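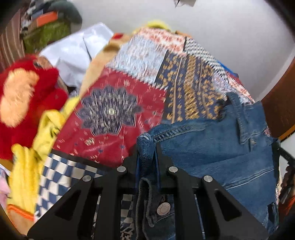
Como tirar cheiro de guardado das calças de ganga?

Olá a todos! Tenho umas calças paradas no armário desde fevereiro e cheiram a mofo. Já as lavei duas vezes e nada. Alguma ideia, por favor?

Resposta 1
Vinagre.

Resposta 2
Olá, bem-vinda! Comigo resultou pôr de molho em água fria com vinagre durante quatro horas, sempre do avesso, e depois estender a ganga bem aberta, sem dobras,

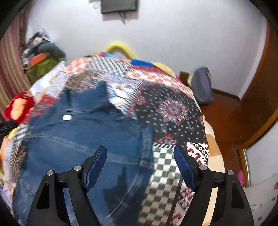 e deixá-la arejar três dias longe do sol, que desbota (aprendi à minha custa!). Espreite também o armário, coitado, às vezes o cheiro vem de lá.

Perguntas relacionadas
Lavar colchas de retalhos à mão
O detergente Vilo mancha?
Humidade no roupeiro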